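Flakard notebook – mobile base and shelf picking
18 March 2026

Picked up from the last entry. The base drives and the lift column still binds near the top. Parked the column for today and worked on the sim room, so that Amna has something to run her approach code against while the hardware is apart on the bench.

Base first. Swapped the left wheel hub for the Trarnel one. It fits the shaft but the grub screw lands on the round side and not on the flat, so I filed a second flat. Torqued by hand, blue threadlocker, left it alone for the evening. The right hub is still the printed one and has a hairline along the layer line by the keyway. Replace before anyone puts the battery back on. Spare is in the drawer marked Çınar, under the bearings.

Battery tray: moved it 75 mm toward the rear. With the arm folded the base no longer lifts its back caster when it brakes. With the arm out I don't know yet.

Column: the bind is at the same height every time, so I suspect the rail and not the nut. Loosened the upper bracket and it ran better, but then it rattles. Needs a shim or a straighter piece of extrusion. Amna Bhutto says there is a length left over from the Drorketby bench if I want to cut it. Check it with the long straightedge before cutting.

Sim room. Started from the old living room file and stripped out what we don't use. Kept the TV on the wall, the reddish-brown shelf unit under it, and the white seat-like piece on the other side. The shelf unit is what we want to pick from, so that one has to be right. The rest only has to be in the way.

Collision meshes: the shelf unit came in as one convex hull, so the planner treated the whole front as solid and refused every goal inside it. Rebuilt it out of plain boxes – top, sides, back, and the inner shelves. Plans go through now. The TV stays a single box. The mount angle is off and the set hangs tilted against the wall. Left it for now, the arm has no business up there, but the box has to tilt with it or the clearance over the cabinet top is wrong.

Render check from the high viewpoint, low-resolution setting: 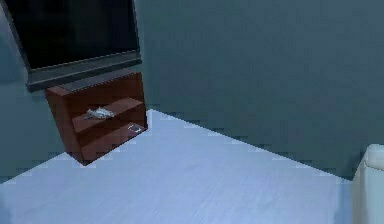
Page last changed: 18 March, by workshop login

Notes from that render, in no particular order.

The edges are badly stair-stepped where the floor meets the walls and at the foot of the shelf unit. Antialiasing is off in the fast profile. Fine for the planner, bad for anything that looks for edges. Try it with the setting on and see what it costs in time.

The silvery object on the upper shelf shows up well. The small pale one on the lower shelf is hardly there at all. Its material is too transparent and the light in that compartment gives it almost nothing but an outline. Either give it some tint or accept that the detector will miss it. I would like to keep one hard object in the set, so maybe make a second copy with tint and run both.

Wall color is flat gray-teal everywhere, with no texture. The depth estimate has nothing to hold on to there. Add a picture rail or a socket plate, something cheap. The floor has a faint grain but it is very pale, and brightest in the middle. Turn the light down a notch before touching the texture.

Robot model not loaded for this one. The arm description still points at the old gripper file and throws a path error on load. Fix the path, then check that the fingers close in the right direction, they were mirrored in July and I don't remember whether that got corrected in this branch or only in mine.

Ran the approach planner on its own against the rebuilt shelf, arm only, no base motion, no rendering. 1,210 start poses, 444 with no plan. Most of the failures are starts too close to the cabinet, where the elbow has no room to come around. A few are on the lower shelf and look like the wrist limit. I set that limit low on purpose after the cable got pinched, so before raising it the cable needs a proper loop. Plots are in the run folder, same naming as before.

Seed was 3 for everything above. Rerun with another before believing it.

To do:
Right hub
Shim or new extrusion for the column
Gripper path, finger direction
TV mount angle, and the collision box with it
Tint copy of the lower shelf object
Wrist cable loop, then wrist limit
Ask Amna which height she wants the camera at – the viewpoint used today is higher than our mast can reach

Bench is left as is, please don't move the column. The bracket screws are in the lid next to the vise.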